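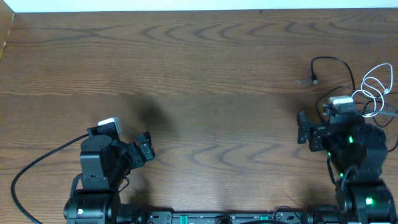 Wooden tabletop, clear in the middle.

How to fill in the Skoltia graduate trainee form (and not lose it halfway)

A few of you have been emailing about the Skoltia trainee application, mostly the same two questions: why does it log you out, and what on earth do they want in the statement box? I went through the whole thing in January, made most of the mistakes going, and still got called for the test, so let me take you through it page by page.

Before you log in

Get your bits together first. You'll want your degree certificate (or a letter from your university if you haven't graduated yet), your school results, a passport-style photo and some photo ID. Scan the lot and save it all in one folder with plain names like degree.pdf and id.pdf. Mine were called things like scan_final_new and I uploaded my ID where my degree should have been. Twice!

The upload page runs on Ikik, and it's fussy. Each file has to be under 300 KB, so a normal phone photo will be far too big. Shrink it before you start. I just opened mine in the basic photo viewer on my laptop, chose resize and saved a copy. Check you can still read the small print afterwards, especially the roll number on the certificate.

Step 1: Register

Click "New applicant" and put in your name exactly as it is on your ID. If you've got a middle name on your passport, it goes in here too. You can't change your name after this page without ringing them up, and the phone line is only open in the mornings.

Use an email address you'll still have in the summer! My friend Asuka Kudo used her university one, which was switched off after graduation, and her test login went to a mailbox she couldn't open any more. She did get it sorted but it was a horrid few days.

You'll be sent an applicant number. Write it down on actual paper. Every page after this asks for it, and so does the results page at the very end.

Step 2: Pick your stream

There are four streams and you can choose two, in order. You can't leave the second choice blank, even if you only fancy one of them. The little arrow next to each stream opens a list of the degrees they'll take, so have a look at that before you choose. I picked Finance first and Operations second, and I was asked about both later on, so don't just stick any old thing in the second box.

Step 3: Education and marks

If your marks are grades and the form wants a percentage, use your own university's conversion table and keep a copy of it. Please don't use the first calculator that comes up in a search. They check this part against your certificates, and a small mismatch can hold everything up.

For school results, put the year you sat the exam. I put the year the certificate was printed and had to go back and change it.

Step 4: The statement

The box takes 1,000 characters, and yes, spaces count. It also cuts off anything over the limit without telling you, so my first go ended in the middle of the word "responsibility". Write it in a separate document, check the count there, and then paste it in.

As for what to say, I'd pick one thing you've done and tell it properly. I wrote about sorting out the rota at the café where I worked (who swapped with whom, what went wrong on a busy Tuesday, what I changed). You don't need to tell them how brilliant the company is. Have a sentence near the end about why you want your first-choice stream, and leave it there.

After pasting, look for odd symbols. Curly quotation marks turned into question marks on mine, so I retyped them straight into the box.

Step 5: Save, preview, submit

The form logs you out if you leave it sitting, and the typing doesn't seem to count as activity, so press "Save draft" at the bottom of each page before you move on. If you do get thrown out, log back in with your applicant number and go to "My drafts". Don't start a new application, as they cancel duplicates.

Read the preview slowly. Then press submit and wait for the green confirmation page. Save that as a PDF. The email copy took until the next morning to reach me, and I'd convinced myself it hadn't gone through.

Booking the test

If you're through, you'll get a link to Bitberg, which is where the aptitude test is run. Book early, as the evening slots go quickly. Do the practice paper on the same computer you'll use for the real one, and allow the pop-ups when it asks or the timer won't load.

I used the Joshi workbook for the number questions and found the chapter on ratios the most useful. The verbal section I just practised by doing the sample questions over and over with a cup of tea.

I'll put up a separate page on checking your result and what the different status messages mean. If your status says "Under review" for now, leave it alone, mine said that for weeks!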